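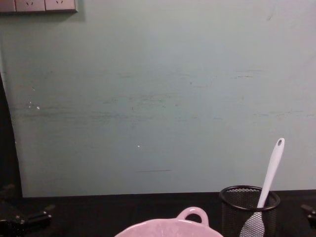
Scuffs on painted walls are the commonest defect in any interior survey, and the one surveyors write up worst. Most reports say "fair wear and tear" and move on to the ceiling. I have never found that phrase much use. It tells the client who should pay before anyone has established what happened. Look instead at how the marks lie. On the blue-green wall behind the black tabletop, the rubs are long, irregular and horizontal, and they keep to a band across the middle. A band like that suggests something brushing along the surface at one height, possibly many times. It does not tell you what brushed, or when. Write down the first part and leave the second alone until you have asked.

Reading for this session: the Gilstead handout on painted finishes, section 11. Skip the glossary, which was written to sell paint.

Terms we will use

Scuff: a rub on the surface, usually with some color or dirt left behind. Often cleans, sometimes with damage to a matte finish.
Scratch: a line, generally thin, that may or may not break the paint. A dark line can also be pencil. You can't always settle this by eye, so write "scratch or pencil line" and test it with an eraser.
Fleck: a small spot in another color. Could be filler, paint or bare plaster. Students love to call these "impact damage." Please stop.
Burnish: a shiny patch on a matte wall, often made by the person trying to clean it.

On matte paint

Manufacturers' claims about washable matte deserve a raised eyebrow. The Erell sample boards in the teaching store were sold to us as scrubbable. We wiped one with a damp cloth for 18 passes and the treated area showed up plainly under a side light. Perhaps the board was a bad one. I would still want to see a second before recommending the stuff for a wall with a work table pushed up against it.

Dark tabletops set against pale walls bring their own trouble. The eye goes to the join, so a short mark just over the table edge looks worse than a bigger one at shoulder height. Record size and position separately from how bad it looks to you.

Sockets

Note outlets as fixed points and measure from them. They don't move, and furniture does. "Left of the sofa" is worthless a year later. A measurement from the right-hand edge of an outlet panel can be repeated by a stranger.

The repaint question

The Plultstead survey, which we go through in March, logged 862 separate wall marks and recommended a full repaint. Read it carefully. Over half the entries are photographs of the same marks from different rooms' doorways, and the cleaning trial was never carried out. A repaint may have been right, but the report doesn't show it.

Before next session

Pick one wall you use every day. Write a half-page condition note using only the terms above. Mark anything you are guessing at with a G — I expect more Gs than you will want to give me. Leave the notes in the Unnithan tray, stapled.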